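Lab notebook – student manipulation project, hanging task
Thu 11 January
Entry by Cameron

In from 10 until a bit after 4. Cuiping and Ruan did most of the demonstrations, Charmaine ran the logging laptop, and I did the sorting and wrote this up. Sipho had class until noon and joined for the afternoon.

Goal for the day was to finish the first block of cloth-on-rail demos so we can train before the next club meeting. The task as agreed: pick up a folded cloth, carry it to the rail, lay it over the bar so that it hangs on both sides, let go, back off. Jackets on hangers are a separate task and don't go in the same folder. We mixed these up in September and it cost Ruan a weekend.

Naming is now task, operator initials, run number. Please don't put spaces in it. The Gimivton script still drops anything with a space in the name and doesn't warn you.

Morning

Calibrated both grippers against the printed board. Left one was fine the first time. Right one needed the lens ring tightened and then a second pass. Wrote the new values into the shared config and kept the old ones commented out underneath.

First batch was all Cuiping. She is quicker than the rest of us and her releases are cleaner, but her approach is nearly the same every time – straight in from the front, same height. Good for a demo video, less good for training. Asked her to vary the start position and come in from the left for the second batch.

Ruan's batch had the opposite problem. Lots of variety, and he hesitates above the bar before letting go. Charmaine thinks the policy will learn the hesitation. I think she's right. We kept the runs but tagged them "slow" so we can train with and without. 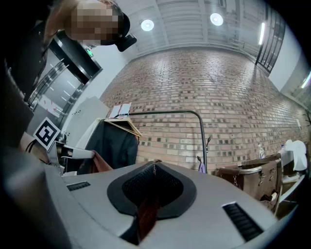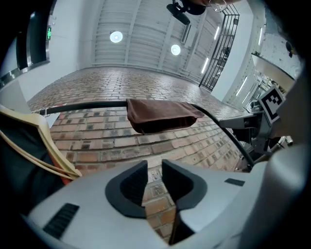

Gripper views from the hanging setup, brick wall and rail in both.

Afternoon

Sipho went through the tracking logs while we kept recording. Tracking drops out when the tag turns too far from the camera, mostly when the operator rolls the wrist to get the far side of the cloth over the rail. He had the lost segments plotted by 2:30 and nearly all of them sit in the last third of the run, just before release. That is the part we need most.

Two things to try:
Keep the wrist flatter and lift higher before crossing the bar.
Use the Molefe filter to bridge short gaps and throw out the run if a gap goes past 7 frames.

Tried the first one right away. Felt awkward, and Ruan caught the bar twice, but the dropouts mostly went away. Cuiping had no trouble with it. We'll make it the standard way of doing it and add it to the instructions sheet.

The filter is Sipho's job for next week. He wants to test it on the old Udstead recordings first, where we know what the path should look like.

Numbers

Runs recorded today: 134
Kept after sorting: 76
Total kept in the set, all tasks: 1,287

The keep rate is poor. Most of what I threw out was lost tracking from before we changed the wrist motion, plus a handful where the cloth slid off after release. I moved the slide-offs into their own folder instead of deleting them, as Charmaine wants failure cases for the classifier.

Problems and loose ends

Laptop clock and gripper clocks were out of step again after lunch. Restarting the logger fixed it. Charmaine is adding a check at startup so it refuses to record if they disagree.

The thicker cloths are hard to grip by one layer. The fingers take the whole fold or nothing. For now we accept whole-fold grasps and note it in the run comment. If anyone has an idea for the pads, put it on the board.

Disk on the laptop is nearly full. Copy to the Didton server before the next session, and check the copy opens before you clear anything.

Still no agreement on what counts as a success. Ruan says any part over the bar. Cuiping wants the two sides within a hand's width of each other. I sorted by Cuiping's rule today, so if we go the other way the kept number will go up.

Next time

Sipho – filter, plots on old recordings
Charmaine – clock check, startup script
Ruan – redo his batch with the higher lift
Cuiping – start on jackets, new folder
Me – instructions sheet, server copy, ask for a longer slot on the room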